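Drawing and Illustration, Unit 9: Drapery and the preparatory study
Course notes, K. Danzer
Revised 5 January 2024

1. Purpose of the unit

A study is a drawing or small painting made to settle a problem before the final work is begun. This unit deals with one problem, the folding of cloth, and with the order in which its parts are best settled. It assumes the material on cast shadow from Unit 3.

2. Terms

Point of support: any place where cloth is held up or pressed against something else. Most folds start from one.

Pipe fold: a tube-shaped fold running down from a single point of support, as in a curtain.

Diaper fold: the sagging fold formed between two points of support at similar height.

Zigzag fold: a pipe fold that has collapsed on itself, usually near the floor or at the bend of a sleeve.

Inert fold: cloth lying on a surface with no tension in it. The contour is set by the surface beneath and by the weight of the cloth.

Students tend to draw inert folds as if they were pipe folds, with long even lines. The lines should be short, change direction often and be allowed to stop.
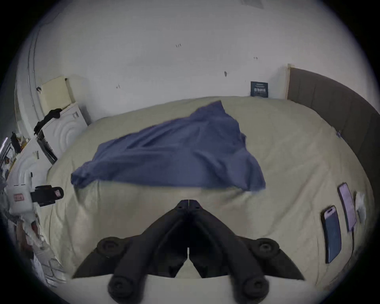 Fig. 1. Inert folds: blue cloth on a cream-coloured duvet.

3. Order of work

Fix the outer shape first, using straight lines only. Mark the points of support. Draw the two or three largest folds and leave the rest. Divide the whole into light and shadow with one flat tone, and check it from across the room before adding any half-tone. Accents go in last.

The tonal range of the study should be narrower than that of the final. Vuorinen's studies for the Jena murals use three values throughout, and the darkest is kept for places where cloth turns under itself. The reproductions in the Banditz portfolio print too dark and should not be used for judging tone.

4. Transfer

Square up the study in pencil. For the set sheet, a grid of 9 by 9 is sufficient. Keep the grid off the study itself by ruling it on tracing paper.

5. Exercises

(a) One cloth, one point of support, charcoal, 20 minutes.
(b) The same cloth laid flat and pushed together from one side, three values only.
(c) A copy of one sleeve from Dirkance, plate 56, at twice the printed size.

Work from (a) and (b) is handed in together. Exercise (c) is kept for the May review.

Reading: Dirkance, pp. 222 onwards, omitting the section on lace.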